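How to Sort Big Building Bricks by Color

A mixed tub of large toy bricks is quick to dump out and slow to build with. If you have to dig for every red piece, most of the building time goes into digging. Sorting by color into open bins fixes most of that. The method below works for one small set or for a big secondhand lot, and needs very little equipment.

What you need

A flat surface you can clear completely
One open bin for each color group
One extra container for odd pieces
A dry cloth
A damp cloth
A lidded box if the bricks will be stored between uses

Choosing the bins

Use low, open bins with sides you can reach over easily. Plastic is best because it wipes clean and weighs little. The bins don't need to match. Different colors help, in fact, since you can tell them apart from the far side of the table. Wide rims are easier to grip when the bins get heavy.

Depth matters more than you might expect. In a deep bin the 2x2 bricks end up under the 2x4s, and you are back to digging. If you are buying new, the Birside shallow tray and the Katurent play tub are both low enough. Old dishpans and food storage boxes do the same job.

Step 1. Clear the surface and set the bins

Take everything off the table that isn't part of the job. Line up the bins side by side along the far edge and leave the space in front of them open for the bricks. Put the bin for the most common color in the middle, where the reach is shortest from both sides.

If the table is near a window, move the bins until glare stays off the insides. Black bricks in a dark bin are hard to make out in shadow, so either give black a light-colored bin or turn on a lamp.

Step 2. Decide on the color groups

Keep the groups broad. Green and yellow-green can share a bin. So can light blue and dark blue. If you split every shade you will need more bins than you have room for, and children will not keep it up.

For a small set, three groups are enough: red in one, green in another, black in the third. Drop one brick into each bin before you begin, and that brick serves as the label.
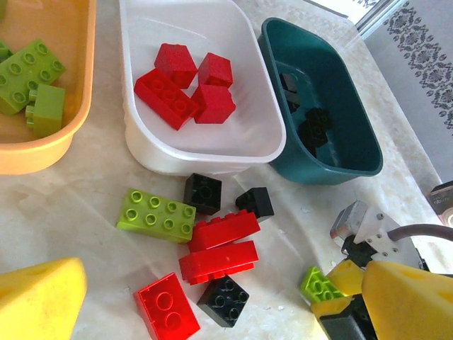

Step 3. Pour out a small batch

Do not empty the whole tub. Pour out 20 bricks or so, spread them with the flat of your hand until no brick sits on another, and work from that. Bigger piles hide pieces and slide off the table.

Pull apart any bricks that are stuck together before they go in a bin. If two won't separate, hold the lower one flat on the table and rock the upper one from its short end. Don't use a knife, which scars the studs and makes the next join looser.

Step 4. Sort one color at a time

Pick out all of one color from the batch, then go on to the next. It's faster than taking each brick as it comes, because your eye only has to look for one thing. Start with the brightest color. By the time you reach the dark ones there is less on the table to look through.

Use both hands if two bins are in easy reach. The left hand feeds the left bin and the right hand feeds the right bin. With two people, give each person their own colors and have one on each side of the table.

Place the bricks in the bins instead of tossing them. Tossed bricks bounce out, and the noise gets tiring on a hard table.

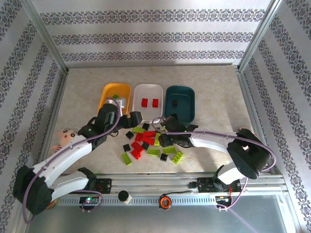
Step 5. Deal with the odd pieces

Wheels, windows, animals, and anything from another brand go in the extra container. Leave them there until the plain bricks are finished. Stopping to work out what each one belongs to will double the time.

Bricks with cracks or sharp edges should be thrown out. Sticky ones can be set on the damp cloth and washed later in warm water with dish soap. Let them dry stud side down on a towel overnight, as water sits in the hollow underneath.

Step 6. Check and put away

Look over each bin once for strays. Run the dry cloth over the table, and check the floor under it.

If the bins stay out on a shelf, keep them in the same order as on the table. If they have to be packed up, tip each color into a zip bag and stand the bags in the lidded box. The Sfeir stacking box takes four large bags. Write the color on the bag only if the plastic is cloudy.

How long it takes

A starter set of 33 bricks takes a few minutes. The largest lot sorted for this page was 783 bricks from a September yard sale, and that filled an afternoon with one break. Have larger bins ready for a lot that size.

Sorting by size as well

Once a color bin gets too full to see the bottom, split it into 2x2 and 2x4 bricks. Do this one bin at a time, with the other bins moved off the table. A strip of cardboard down the middle of the bin works as a divider. Cut it a little longer than the bin is wide so that it holds itself in place.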